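Amodmont Two-Arm Box Handling Set
README for the recordings supplied with the Heitmann finger kit

Hello, and thank you for taking the trouble to open this file before opening the folders. It covers what is in the set, how it is laid out, how we at Amodmont use it when looking at finger kits for our customers, and a few things we would do differently next time. If you only need the licence, it is near the end.

What you have

The set holds 1357 recordings of a pair of arms handling cardboard boxes at a table. Of these, 121 are held back as a test portion, and we would be grateful if you left them alone until you have settled on your method. The rest are yours to train on, split up or throw away as you please.

It came about as part of a review. Heitmann sell their fingers as a retrofit kit, with fitting plates and a little bag of screws, and several of our customers had asked whether the kit was worth the money for light packing work. Our usual way of answering that sort of question is to fit the things, use them for a good while and write down what happens. By the time we had finished writing down, we had rather a lot of recordings, and it seemed a shame to let them sit on a shelf.

The tasks

There are 7 tasks, each in its own folder: lift, turn, pass, steady, push, set down and stack. The names are plain on purpose. "Pass" means that one arm holds a box and the other takes it over; "steady" means that one arm holds while the other touches or presses. "Turn" was the slowest to collect and is the one we are proudest of, though I will admit that a newcomer usually gets more out of starting with "lift".

Every recording has a short task line written by the operator in their own words. We corrected spelling but did not tidy the wording, so you will meet "carton", "box" and "parcel" for much the same thing. Please don't treat these as separate classes - they are only people talking as people do.

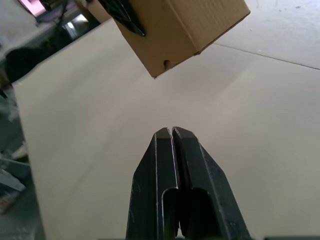 Each recording folder contains the video, the joint positions, the gripper opening and a small notes file. The clocks on the two arms were matched at the start of every session, and the notes file gives the correction used. Where the notes file is empty, no correction was needed. Gripper opening is stored as a fraction, with zero for fully closed and one for fully open, and the left and right arms have separate columns. In version 2 we changed the column names so that they match between tasks, so if you have scripts written for the first release, they will need a small edit.

Getting started

Unpack the archive somewhere with plenty of room, then run the checking script in the tools folder. It reads through everything and prints the name of any file that is missing or damaged. After that, the viewer (also in tools) will play a recording with the joint traces drawn underneath. Ena, our little scheduling program, can read the set directly if you point it at the top folder, but you don't need Ena for anything described in this file.

What we thought of the kit

Fitting was easy and the instructions were clear, apart from one drawing that shows the plate the wrong way round. The fingers did well on flat sides and firm edges. They were less happy on soft or crumpled corners, where the operators tended to let go and try again from another side, and you will see plenty of those second attempts in "turn" and "pass". We kept them in. Compared with the Orberg fingers we had been using before, the Heitmann set felt more sure of itself on a narrow grip and a touch clumsier on a wide one.

Known faults

Some task lines in "push" were typed in after the session and may be less exact than the others. The background was not kept the same from one session to the next, so please be careful if your method is likely to lean on it. The boxes are all plain cardboard, and we can't promise that anything learned here will carry over to plastic tubs or padded envelopes.

Licence and contact

You may use the set for research and for in-house testing. Selling it on, whole or in part, needs our written agreement, and we do try to answer such requests kindly. Questions, corrections and grumbles go to Gordon Kennedy at Amodmont, who looks after the set and reads everything that comes in. The next release is planned for May and will include the fitting drawing, the right way round.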